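Spent a week with Gralent, the kitchen task pack for robot arm simulators from Brakico. Short thread, no affiliation, I paid for my own seat.

**1/** It's a scene library plus a task editor. You bring the arm model, it supplies the counters, cabinets and things to pick up. Install took 13 minutes on my desktop.

**2/** The editor is the good part. Drag an object, set a start pose, save. Sorcha Mulcahy on our team had never opened it before Tuesday and built 8 tasks by lunch.

**3/** Grasping small hard items is fine. Odd shapes are slower to tune – I ended up changing friction by hand on most of them.

**4/** Docs are thin. The page on contact settings is two paragraphs long and one of them is about licensing. Support answered me the same day, though.

**5/** Clutter is where I spent most of my time. Here's a counter with the Franka arm at work, gripper right up against the pink piece by the spoon.

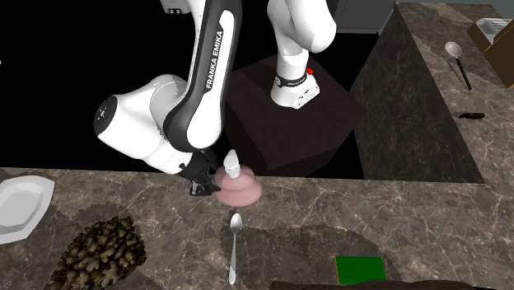 **6/** Can you run it without a graphics card? Only for editing. Playback on the processor alone was too slow to use.

**7/** Price is $2,000 a seat per year. I'm renewing ours in March, one seat for now.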